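**Bukthorpe, 13 Dec 2020** – The Bukthorpe Shared Workshop has announced that the Tendesar hand-held gripper, designed and assembled by its members, has moved from bench work to trials with household fabrics. The current round is being carried out at home, on a bed, with ordinary clothing and blankets.

Tendesar uses a pair of linked black fingers fitted with blue pads. Project lead Emrys Gronow said knitwear had been chosen for the first fabric sessions. "A sweater changes shape every time you pick it up," Mr. Gronow said. "We learned more from one drawer of winter clothes than from a month of wooden blocks."

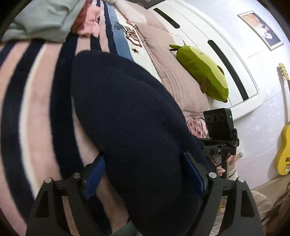
*Navy fabric held between the padded jaws, over a striped blanket.*

Members have logged 442 grasps to date, 53 of them on knitted items. Parts for the linkage were cut at the workshop over 19 evenings, and the drawings were revised after an early set of fingers proved too flexible. Chak-lun Au, who is responsible for the mounts and brackets, has asked that members tighten all clamps before each session and record the colour and type of every garment handled.

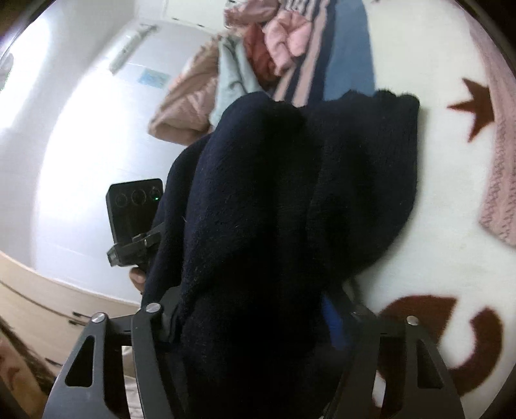

*Gathering a navy knit sweater, with a second gripper device held at left.*

The drawings will be available to members in January. Those wishing to build a unit may collect a parts list from the front desk. A maximum of 2 kits will be issued per household.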